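Notes for the talk - "The table by the window" - bring printout, glasses, water

Start w/ thank you. Thank Ronja Ekström for the invite, pronounce it right this time. Don't do the joke about open plan offices.

Who I am, short. Office interiors, small ones mostly. Three or four desks, one meeting room, one table that everybody dumps things on. That table is the talk.

Opening question to the room: how many of you have a table at work that nobody owns? Wait for hands. Wait longer than feels ok.

Then the Gerau job. 272 square feet, one room, landlord's blinds, landlord's lights. Client wanted it "nicer by July". Budget 600 dollars, we spent 489, most of that on the tabletop. White, rectangular, nothing on it. Looked great for a morning. Then mail, chargers, somebodys bike helmet.

Point 1. A bare table asks for junk. Put one good thing in the corner and people leave the corner alone. Flowers do this better than a bowl (bowl = keys, batteries, gum). Say that slowly, people write it down.

Pink artificial flowers. Yes artificial. Do not apologize for it. Pale pink, star shapes, green leaves, low container so you see flower and not pot. Far corner of the table, never the middle. Middle is for working.
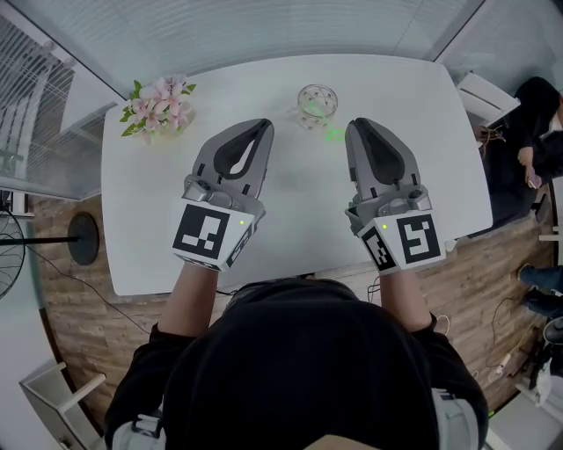 So the corner holds, and the rest of the top stays usable. Then the small stuff. One glass, clear, little bit of pattern. One. If you put out six they turn into pen holders by lunch. Glass near the far edge, away from elbows. Roald Eide fought me on this, wanted a tray. We tried his tray in the Wista office, it filled up with receipts in 5 days. He still says it was the wrong tray. (pause, he'll be in the second row)

Skip if running late: the Drendevo story w/ the cactus.

Point 2. Light. This is the part people get wrong and its cheap to fix. White table + ceiling tube + big window = everything looks flat, eyes get tired, people drift off to the kitchen. Three things to try, in this order:

Blinds first. Horizontal slats, white. Not up, not down, tilt them. You want daylight coming through soft, not stripes across the table.

Then turn the table. Short end to the window if you can. You sit side-on to the light, no squinting, no own shadow on the page.

Then the ceiling fixture. Can't move it, usually. Fine. Sit so its not straight over your head. Check for the reflection in whatever is shiny. In the Gidey place we moved the table the width of a chair and the complaints stopped, that was the entire job. Sent a very small invoice.

Also do not hang anything near the smoke detector. Had to take down a paper lamp once. Mention only if someone looks like a lamp person.

Point 3. Flowers and window belong together. Pale colors need daylight behind or beside them, put them in a dark corner and they go gray. Same bunch, moved to the window side, people asked if we'd bought new ones. Leaves matter more than the petals here, the bright green is what your eye picks up against all that white.

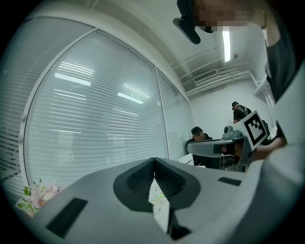
Do artificial flowers need any looking after?
Dust them about once a month with a soft dry brush, and keep them out of strong direct sun so the pink doesn't fade.

Ok back to the list. Someone will ask re real plants. Real plants great if one person waters them and that person never takes vacation. Move on.

Homework for the room, before they leave: clear your table completly. Everything off, floor if you must. Wipe it. Put back one thing in the far corner. Work a whole day. Then see what you went and fetched, that stuff gets to live on the table. Rest goes in a drawer.

Handout is by the door, floor plan of the Gerau room on the back. Measurements are in feet, sorry Roald.

Questions till quarter past 4, then they need the room.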